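**Vemia order of service booklets**

The Vemia has been in the range since November and I'm so pleased with how it has settled in! It's an A5 booklet with a folded cover, a row of tiny pressed-paper leaves down the left side and your names printed small at the bottom, so the leaves get the attention. Ebony Partington drew the leaf shapes, and each one is cut and stuck down by hand (fiddly, but lovely to do with the radio on).

Covers come in Bralby, a smooth warm white, or Ola, which is a little heavier and has a soft ribbed feel. If you have a dark ink in mind, go for Bralby. Ola drinks it up a bit and the edges of small letters can blur. The inside pages are the same plain white whichever cover you pick.

You get eight inside pages as standard, enough for two readings, three hymns with all their verses and a thank-you at the back. More pages can be added in fours. Past 16 the spine gets too fat to fold neatly, so we'd move you to the ribbon-tied version instead.
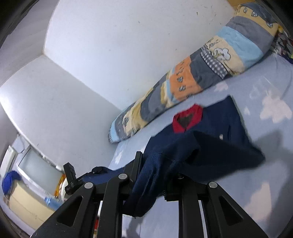 *Navy with a red collar, on pale blue-grey.*

Ink can be matched to most colours. Send a scrap of fabric or ribbon if you possibly can, as phone screens are hopeless for reds in particular. I mix a little card of three or four shades and post it back for you to choose from. The leaves can be done in the same colour or left in the cover paper, and I do love them left plain on the Ola.

The smallest order is 80 booklets. My largest so far was 530, and there were leaves in my hair for a fortnight!

**Details**

- Size: A5, portrait
- Code: 867 (Bralby), 506 (Ola)
- Binding: stitched with cotton thread, or ribbon-tied
- Proof: one printed proof by post, with two rounds of changes
- Matches: Vemia place cards, Vemia menus, Tautahi envelopes

Please send hymn words as typed text, with the verses in the order you'll sing them.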